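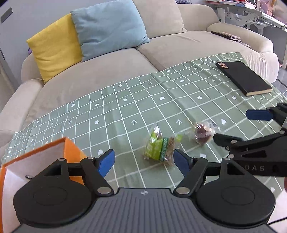

Checking a forwarded cleaning tip before you try it

Cleaning tips travel by group chat more than by any other route, and most arrive without an author, a date or a quantity. The checks on this page take a few minutes with a phone and the bottle in question. They apply equally to product warnings ("stop using this descaler, pass it on") and to recipes for home-made cleaners.

1. Find the earliest copy

Copy one unusual sentence from the message and search for it in quotation marks. Choose a phrase with an odd spelling or a specific number. Common wording such as "share with your family" returns too much to be of use.

Sort the results by date where the search engine allows it. A warning about Raltesine oven cleaner that reached several readers in March proved to be a text at least six years old with the product name changed. The quantities, the spelling mistakes and the closing line were the same. Senga Lindsay found 26 versions of it, naming four different cleaners.

2. Search the image separately

A screenshot of a letter is not a letter. Crop out the caption and any chat borders, then run a reverse image search on what is left. Check the following on any letterhead:

Reference number. Formal notices normally carry one, and it should be searchable on the issuer's website.
Batch or lot number. A genuine recall identifies the stock affected. A message that covers every bottle ever sold under a name is unlikely to be a recall.
Contact details. Type the web address in by hand. Do not tap the link or scan the code.
Typeface. Look for a change of font or weight around the product name and the date – these are the parts most often altered.

3. Compare the claim with the label

Turn the bottle round. The back label gives the hazard symbols, the ingredients or classes of ingredient, and a telephone number. If the message says a product contains a particular acid and the label lists none, note the difference and ring the number.

For more detail, ask for the safety data sheet. Manufacturers of cleaning products usually publish these as PDFs. Section 3 covers composition, section 4 first aid, section 10 stability and reactivity. Section 10 is the one to read if the tip involves mixing.

4. Check the units

Recipes lose their units when they are copied. Joni Niskanen sent in a limescale tip that called for "65 of citric acid" in a kettle, with no indication of grams, millilitres or per cent. Another version of the same tip gave a water temperature of 80 with no scale. Discard any recipe in this state. Guessing the unit does not repair it.

View counts are no guide. The kettle tip had been shared more than 4000 times.

5. Rule out the mixtures

Some tips need no searching. Do not follow any message that tells you to combine:

bleach with vinegar, citric acid or descaler
bleach with ammonia or a product containing it
bleach with surgical spirit
two different drain cleaners, including one after the other in the same drain

Bicarbonate of soda and vinegar together are harmless in an open sink but largely cancel each other out. What remains is mostly water with a little sodium acetate. Use them separately.

6. Reply to the sender

Keep the reply short. State what was checked, give one link and leave out any comment on the person. Faraji Okoth uses the following, and it can be copied as it stands:

"I looked this up. The text is older than it looks and the product name has been changed. The maker's page is here: [link]. Best not to forward it."

If you have already passed the message on, send the same text to each group that received it. Deleting your own copy does not recall the ones forwarded from it.

Keep a note of the wording and the date you checked it. The same text tends to come back under another name.

Page last revised May 14, 2026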